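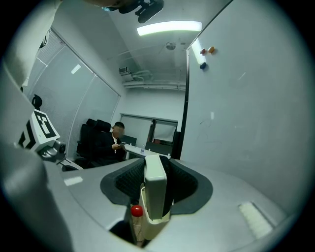

Which stations does the Vostton rainfall table cover?
The 13 stations in the Mendmont watershed that reported daily totals for the full period. Stations on the Plamis side of the divide are kept in a separate table.

Vostton Daily Rainfall, README
Last updated 2/21/23

Contents
stations.csv: station ID, name, latitude, longitude, elevation in meters
daily.csv: station ID, date, total in millimeters, quality flag
gaps.csv: station ID, first missing day, last missing day

Units and conventions
Totals are in millimeters to one decimal place. A day runs from 7:00 a.m. to 7:00 a.m. local standard time and is dated by its end. Daylight saving time is ignored. Trace amounts are stored as 0.0 with flag T. Missing values are blank; do not read them as zero.

Quality flags
G: passed all checks
T: trace
S: suspect, value kept as reported
E: estimated from neighboring stations

Estimates use inverse distance weighting over the 3 nearest stations with flag G on that day. If fewer are available, the value stays blank. Any total above 100 mm was compared with the paper log before it was given flag G.

Known issues
Dinsa was moved uphill in September of its second year of record. Its elevation went from 438 m to 471 m, and stations.csv lists only the later value. No correction has been applied to the earlier totals. Snowfall at the upper stations is undercounted in windy conditions. Duplicate rows in the previous release have been removed.

Loading
Files are comma separated, UTF-8, with one header row. Read station ID as text, or the leading zeros will be lost. Join daily.csv to stations.csv on station ID.

Not suitable for
Storm intensity work or anything else that needs data finer than one day.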